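April 20, 2021. Starter log, continued from the November book

Opened the new notebook because Kolbrún spilled Tulier on the last one. Tulier is the rye starter. It has been alive longer than my lease and is better behaved than the other one, Iltier, which is spelt and sulks.

Fed both at 8:15. Tulier 100 g flour, 100 g water, 43 g old starter. Yes, 43. I meant 40 and my wrist had other ideas, and I am not going to pick out three grams of glue with a spoon. Iltier got the same minus the wrist.

Kitchen at 19 C by the thermometer on the shelf, 21 by the one on the wall. Roald Kvam says to average them. Roald also says his grandmother proofed bread in her bed, so his views on instrumentation should be read with that in mind.

The question for this month is still whether the sour note in the Sirnutau loaf comes from the long cold rest or from the flour. (Sirnutau is our name for the dark one with caraway. It means nothing. We were tired.) I have been blaming the flour since November, mostly out of loyalty to the fridge, which was expensive. So today's plan is two doughs, same flour, same salt, same everything. Dough A goes in the cold overnight. Dough B gets baked this evening and has to live with the consequences.

Mixed both by 10:40. Hydration 59 percent by my arithmetic, which felt stiff, so I did the arithmetic again and it was still 59. Supposed to be higher. The recipe card says "water as needed," in my own handwriting, thank you very much. Left it as is for both. A wrong number used twice is at least a fair comparison.

Folded at 11:20 and 12:00. Forgot the 12:40 fold because of lunch, did it at 1:05. B is a bit slacker than A and I don't know why. They were in identical tubs. Possibly B was nearer the window. Swapped them, then realized this makes both of them unreliable.
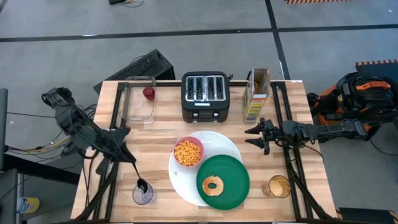

Butcher-block table, toaster at the back. Cereal in the pink-rimmed bowl.

Toasting notes, for the slices from last week's loaf. Dial at 2 does nothing you would notice. Two rounds at 2 gives a decent color on the Sirnutau but dries out the plain white. The caraway gets much louder once toasted, and the sourness goes down, or hides. Kolbrún Bergmann tasted both and wrote "fine" next to each. I have asked her for adjectives before. She considers "fine" an adjective, and I looked it up, and it is.

B shaped at 3:30, into the long basket. Tore the skin on one side, patched it with more rolling, pretended. Into the oven at 5:10, lid on. Lid off at 5:35. Out at 5:58. Good color, poor ear, and the patch opened up like a mailbox.

A into the fridge at 3:45, bottom shelf, behind the pickles. Please do not move it to get at the pickles.

Rønning flour: up to one more bake left in the sack, then we are on the supermarket stuff until the mill picks up its phone. Roald to try them again. If they only have the coarse grind, take it anyway, we can sift.

Not cutting B until tomorrow, so both loaves get tasted on the same day. Kolbrún has already asked twice. Bread knife is in my drawer.

Feed Iltier before bed. It smells like nail polish again – use warmer water.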